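Turkbergの花柄紙コップを使ってみた感想　かわいいのは認めるが

2024年5月25日

紙コップに769円払うかどうか、という話です。

雑貨店のPeksteadで、Turkbergの花柄紙コップ(12個入り)を買いました。税込769円。1個あたり64円くらいになります。スーパーの白無地なら同じ値段でひと夏使える量が買えるので、最初に言っておくと、値段に対する私の目はかなり厳しいです。

買う前に商品ページとレビュー欄をひと通り読みました。「テーブルが一気に華やぎます」「何を入れても絵になる」「捨てるのがもったいない」。この手の褒め言葉は、柄のついた紙製品ならたいてい何にでもついています。知りたいのは、熱いお茶を入れて持てるのか、氷を入れて放っておいたらどうなるのか、重ねたときにちゃんと1個ずつ外れるのか、そのあたりなのですが、そういうことを書いている人がほとんどいない。仕方がないので自分で使いました。

まず柄について。

ベージュの地に、ピンクと紫の花のような模様が散っています。茶色っぽい線が入っていて、それで少し落ち着いて見えます。商品ページではもっと淡い、水彩のような色に見えましたが、届いたものは思ったより色がはっきりしていました。期待と違うというほどでもないものの、あのくすんだ感じが気に入って買う人は少しがっかりするかもしれません。私はどちらでもいいほうです。

地の色が真っ白でないのは素直に良いと思います。白い紙コップは、どんなに柄をつけても病院の待合室や会社の給湯室の気配が抜けません。ベージュだとそれがだいぶ薄まる。木目のテーブルに置いたときも浮きませんでした。反対に、白いテーブルクロスに白い皿という組み合わせだと、ここだけ色がついて古びて見えます。親戚の集まりで一度やって、並べてから無地に替えました。

次に持った感じ。

コシは普通です。「しっかり厚手」と商品ページにありますが、厚手という言葉に期待しすぎないほうがいい。空の状態で真ん中あたりを指で挟むと、ちゃんとへこみます。放すと戻ります。飲み物が入っていれば特に頼りない感じはなく、片手で持って歩き回るくらいは問題ありませんでした。小さい子がぎゅっと握ると口のところが楕円になってこぼれますが、それはどの紙コップでもそうなので減点はしません。

熱いものは、正直すすめません。パッケージには温冷両用とあります。淹れたてのほうじ茶を八分目まで入れてみたところ、持てることは持てるのですが、指の位置を何度も変えながらになります。縁のすぐ下をつまむように持って、さっさとテーブルに戻す。そういう飲み方になってしまうので、のんびりおしゃべりをしながらコーヒーを、という商品ページの写真とはだいぶ違います。7分待ったら普通に持てました。待てばいいと言われればそれまでですけど、それなら湯のみで出します。

同じ時に比べたTsolakisの二重タイプは、こういう我慢がまったくいりません。ただしTsolakisは柄が地味で、灰色の格子しか選べず、値段もさらに上です。熱い飲み物が中心ならあちら、冷たいものしか出さないならTurkbergで足りる、と分けて考えればよいと思います。両方買う必要はまったくない。

冷たいほうは合格です。氷と麦茶を入れて机に置き、本を読みながら放っておきましたが、底がふやけることはありませんでした。夕方になって口をつけるところが少しやわらかくなってきた程度です。炭酸も試しました。こちらも漏れなし。ここだけは「何を入れても」という宣伝文句に文句をつける気になれません。

重ねた状態からの外れやすさは、まあまあ。買ったばかりのときは2個いっしょについてくることがあり、ふちを少しずらすようにして外します。人を待たせて飲み物を注いでいるときにこれをやると地味に焦ります。先に全部ばらして伏せておけば済むことですが、そうすると今度は場所を取る。

倒れやすさについても書いておきます。底が小さめで口が広い、よくある形です。空のまま窓を開けた部屋に置くと、ちょっとした風で倒れて転がります。転がるといってもまっすぐは行かず、底のほうを中心に弧を描くので、テーブルの端から落ちるまでには少し時間があります。落ちても割れないのが紙コップのいいところで、うちでは飲み物用よりも、工作や遊びの道具として活躍しているくらいです。積んで、倒して、また積む。中に小さなものを隠して当てさせる。柄がついていると無地より子どもの食いつきはいいです。ただ、遊び道具として見るなら、なおさら769円は高い。無地にシールを貼れば同じことができます。

「洗ってくり返し使える」という感想も見かけたので、やってみました。水ですすいで伏せておくところまでは平気です。2回目に麦茶を入れても普通に飲めました。3回目で縁の巻いてあるところがほどけかけて、口当たりが悪くなったのでやめました。節約のつもりで洗うような品物ではありません。小物入れにするのはありだと思います。ペンを立てると軽すぎて倒れるので、輪ゴムやクリップのような軽いものに限ります。
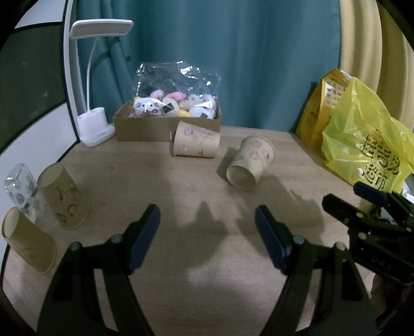
読者の方から、高い高いと言うけれど、柄の紙コップは誕生日会で自分のコップがわからなくなるのがいちばん困る、全部同じ柄ならいくら安くても買わない、というコメントをいただきました。もっともな指摘で、値段のことばかり気にしていた私の視野に入っていませんでした。Turkbergのこれも、花の向きが少しずつ違って見えるくらいで、飲みかけを見分ける手がかりにはなりません。名前を書くにしても、地に色があって柄も入っているので、細いペンだと読みにくい。太めの黒い油性ペンで底に近いところへ書くのが一番ましでしたが、せっかくの花の上に名字が乗ることになります。見た目にお金を払ったのに、という気持ちにはなります。

その点では、Destanceの色違いセットのほうが考えられています。淡い色が何色か入っていて、「あなたは黄色」で話が済みます。柄はありません。大人だけの集まりなら味気ないかもしれませんが、子どもが多い日は私ならあちらを選びます。

保管について少し。袋の口はテープで留め直せるようになっていますが、2、3回開け閉めすると粘りがなくなります。輪ゴムで縛ると縁がつぶれるので、私は袋ごと小さい段ボール箱に入れて棚の上に置いています。湿気の多い6月を越したあとでどうなっているかは、まだわかりません。

ちなみにPeksteadの店頭では、同じ柄の紙皿と紙ナプキンも隣に並んでいました。コップと皿をそろえると当然ながら値段は倍近くになります。皿は触っただけで買っていませんが、コップよりさらに薄く感じました。レビュー欄には星5つが多く、私が見た時点で23件ありました。そのうち実際に飲み物を入れた話をしているものは、読んだかぎり数えるほどです。届いた、かわいい、使うのが楽しみ、で終わっている。使ったあとの感想が読みたいのですが。

評価は星3つにします。内訳をつけるなら、見た目は4、冷たい飲み物は4、熱い飲み物は2、値段は2。冷たい飲み物で、大人が数人で、木のテーブルで、という条件がそろうなら悪くない品です。そうでないならセールを待つか、無地で済ませていいと思います。残りが5個あるので、来月の麦茶で使い切る予定です。買い足すかどうかは、たぶん買い足しません。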